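Moderación de catálogos en librerías en línea: quién decide qué se retira
Trabajo final de Comunicación y Derecho
Autores: Liviu Bratu y Fanni Pintér
Entregado: 7 sep 2022

1. Planteamiento

El trabajo compara las normas de retirada de libros de 3 tiendas en línea: Kerden, Inditz y Vistell. Queríamos saber si un lector puede averiguar por qué un título deja de estar a la venta y si el editor recibe algún aviso. No valoramos el contenido de los libros.

2. Método

Leímos las condiciones de uso publicadas por cada tienda y reunimos 49 avisos de retirada difundidos por editoriales pequeñas. Descartamos 21 por no indicar la tienda o por estar repetidos. Los restantes se clasificaron según el motivo alegado: discurso de odio, derechos de autor, quejas de usuarios o sin motivo. La lectura se hizo por separado, cada uno en su casa, y después se compararon las fichas.
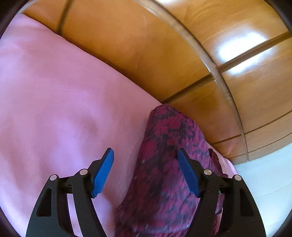

Figura 1. Tela rosa pálido y paneles de madera.

3. Resultados

Kerden es la única que publica una lista de categorías prohibidas. Inditz se reserva el derecho de retirar «material inapropiado» y no define el término. Vistell remite a la ley del país del comprador, pero no explica quién la interpreta.

El motivo más repetido fue «incumplimiento de las normas», sin más detalle. Solo en 2 casos el editor pudo recurrir —los dos en Kerden— y en uno de ellos el libro volvió al catálogo en diciembre.

4. Limitaciones

Los avisos proceden de los propios afectados, así que falta la versión de las tiendas. Escribimos a las tres y contestó Vistell, con un texto general. La plataforma Pop quedó fuera porque solo vende libros de segunda mano entre particulares.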